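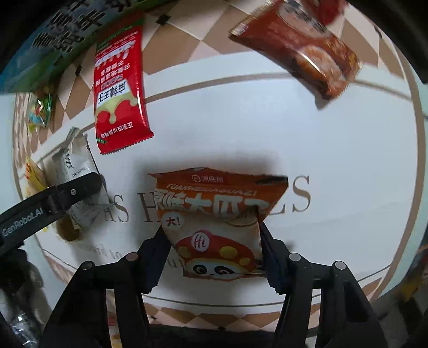 Demgate Releases Flestari 2 Grasp Planning Software

1 Oct 2024

Demgate today released version 2 of Flestari, its grasp planning software for two-jaw grippers handling bagged and wrapped food. The planner takes a single wide-angle view, corrects lens distortion, and returns a jaw position, closing width and approach path.

Version 2 adds a model for soft packets with sealed ends. It was trained on 2,205 recorded grasps and tested in August on 1,220 more, covering upright, tilted and partly hidden packs. Planning time is 80 milliseconds per grasp on the standard controller.

Flestari 2 reads and writes Iturra log files, so existing recordings can be replayed without conversion. A plug-in for the Dreller motion controller is included.

The update is free to current license holders. New licenses are available from Demgate sales.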